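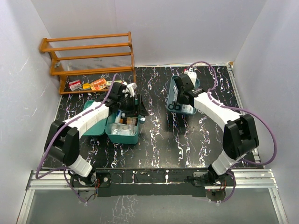
Teal case open on the bench, lid to the left. Shelf rack at the back.

September 28, 2025
Bench notes, case packing layout
T. Mensah

Purpose: settle a packing order for the teal case so that it closes flat and the items needed first come out first. Pemley wants one layout for all the cases on the shelf and has asked for it before December.

Layout under test (call it C). Bottle and jar go to the back of the tray. The bundle of clear plastic bags goes in the front compartment. Earlier layouts A and B had the bags at the back, under the bottle, and the bottle had to come out every time a bag was wanted. C removes that step.

Dimensions. Internal depth of the tray with the lid closed is 56 mm, measured with the depth gauge at the back wall of the case. The front compartment is shallower by 18 mm on account of the molded step. The bottle lies down at the back without touching the lid. The jar stands upright and clears. The bags are the limiting item: folded in half they spring up and hold the lid off its catch, folded in thirds and pressed they stay below the rim. Fold in thirds, open edge down.

Mass, packed: 256 g on the Pritell scale. Tared once, not repeated. Worth doing again before the number goes on any label.

Order of work, as run today:
Case on the bench, left of center, lid to the left.
Bottle in first, cap toward the hinge.
Jar next, label facing the front so it can be read without lifting.
Bags last.
Close, check the catch, tilt to 90 degrees, open, inspect.

Results. 3 closures, 3 good. On the second tilt the jar had moved toward the bottle and turned so the label was half hidden. It did not tip. On the third a folded bag was wedged along the side of the jar and there was no movement worth recording. The wedge uses a bag that would otherwise be in the bundle, so it costs nothing except that someone will take it out and use it. A foam strip would be better — Owusu has offcuts in the drawer under the vise, check thickness.

Rack. Small stock is lined up beneath the lowest rail: the red and white box at the left end, then the small yellow item, the orange package in the middle, the pale flat one at the right. Keep that order. The clear shelves above are not to be used for refills until they have been wiped down, as dust shows on them and gets transferred to the bags.

Surface. The marbled black top is hard to work on with clear bags. A single bag laid flat over the white veins is easy to miss, and one was lost this way for most of the morning. Suggest a plain mat under the front half of the case. The Follisness mat is the right length but curls at one corner.

Open points:
Repeat the mass.
Cut foam for the jar, retest the tilt with the bundle complete.
Decide whether the jar label should face front or up. Up is readable only if the jar lies down, and it has not been tried lying down with liquid in it.
Ask Pemley if the catch is meant to click. It closes without a click on this case, and I have no second one here to compare.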